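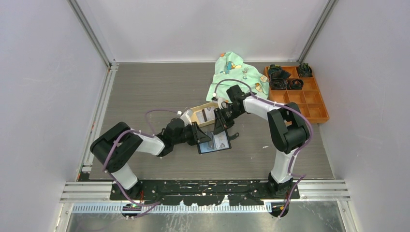
*Beige tray, organizer, patterned cloth, gray wood-grain top.*

So I finally have opinions about work surfaces! Szu-yu Tang has been telling me for ages that my real problem is the top I work on and has nothing to do with how much stuff I own, and I kept nodding and buying more little boxes. I own 21 little boxes. Please don't buy me any more.

What I like about the gray wood-grain look is that it hides things. The streaks run sideways, so a bit of dust or a stray thread just sort of joins in (my old white desk showed every crumb from two rooms away). I also love having pale panels up around the edges. Small things roll, and at my place they roll under the radiator and stay there until June.

The tray is where I've changed my mind the most. I used to think of a tray as one more thing to dust, but now mine is the "decide later" spot. Receipts, the odd button, a battery that may or may not be dead, in they go, and on Sunday night I tip the whole thing out and deal with it. Boyang Jiang says that's just a junk drawer with the lid off. Fine, but I can see what's in it!

The organizer only gets things I grab every day. Pens, the small scissors, glue. If I haven't touched something in 2 weeks it goes back in the closet, and yes, I've had to fetch the stapler back out twice already.

And a cloth! I never put one out before because it felt fussy, but a pattern really warms up all that gray, and it's a nice soft place to set down anything that scratches. I bought mine at Tisto for 18 dollars, which was more than I meant to spend, and I went back for a second one the next day.

Next up is the cable mess behind my own desk. I've got a bag of Velcro ties and a free evening, so I'll post again once I've crawled back out.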